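Millex teaching handle, six weeks in

I bought the Millex handle in April, mostly out of frustration. We'd been teaching our arm with a game controller for most of a year and I was sick of it (my thumbs were sicker). The Millex is a chunky grip you hold in the air, and the arm copies your hand. There's a trigger to start and stop recording, a little wheel for scaling, and a clutch button so you can reposition your wrist without dragging the robot along with you. It cost us $443 with the base station, and shipping took forever.

Setup first. The manual says 2 hours and for once a manual was telling the truth! Most of that was the driver, which wants an older version of everything, and then wants you to restart, and then wants you to restart again. Khadija Hegazy got ours talking to the arm while I was at lunch, so I can't tell you what the magic step was. She says she just read the error messages.

Our test task is pushing. No grasping, just a single finger on the arm and a bunch of plastic shapes on a maple board, and you slide a block where somebody asked for it. It sounds like the easiest thing in the world until you try it with a controller. Push a cylinder a hair off center and it scoots around the finger and you have to back up, go around, and come at it again. Stars are nicer to me, don't ask me why. With the handle I stopped thinking about axes by the second afternoon, and I was nudging things along with these small lazy wrist moves that felt like moving a coffee cup with one finger.

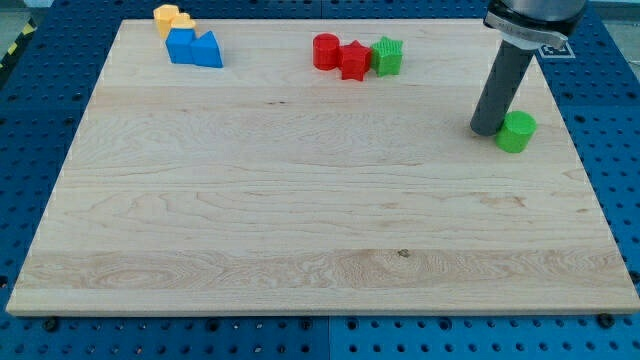

Baltasar Barroso wrote back after I sent him my first draft of this, and he disagrees with me on the scaling wheel: "You love it because you set it once and left it alone. I changed it in the middle of a session without noticing, and half my demos move at one speed and half at another. Put tape over it. And tell people the clutch clicks loud enough to drive the next desk crazy."

Okay, fair, the clutch is loud. And I have put tape over the wheel.

We've recorded 700 demos on it so far, and I threw out far fewer than I used to. The dropouts are my big gripe. If you turn your back to the base station the arm freezes, which is the safe thing to do, but the recording keeps rolling, so you end up with a long stretch of nothing in the middle that you have to trim by hand. An automatic pause would fix it. I wrote to Millex and got a friendly reply with no date in it.

I also borrowed a Brurus glove for a few days to compare. Fancier, sweatier, and total overkill for one finger. If you're teaching a full hand, go try that one first.

Battery gets me through a morning if I remember to charge it. The wrist strap is junk, so buy a better one. Four stars from me, and I'd go higher if they sort out the trimming thing.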